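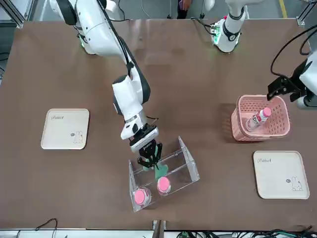
Clear holder for the little pots, pink basket for the bottle, trays on either side.

Sorting small things on a table

Start with a bare table and put the containers out before you touch anything else. Shallow trays with a raised rim suit whatever rolls. Ours are cream, with a rabbit on them, and one goes on each side so you don't have to reach across.

A clear open-topped holder is best for small round tubs. You can see what is in it from the side, and pink lids show up well. Put the tubs in first, lids up, and soft or odd-shaped bits on top or in the gaps. If you have to press anything down, the holder is too full.

Bottles go in a basket with holes in the sides. Lay a tall one corner to corner if it won't stand. Check the cap is tight first. A basket 40 cm long takes most bottles, but measure your shelf before buying.

Wipe clear plastic with a soft cloth and warm water with a drop of washing-up liquid. Scouring pads scratch it. Baskets can be rinsed under the tap and left upside down to drain.

Brigitta Trummer wrote in to say she labels the underside of each tray with masking tape, so they go back to the right drawer. Pencil lasts longer on it than felt pen.

Page updated 5/3/21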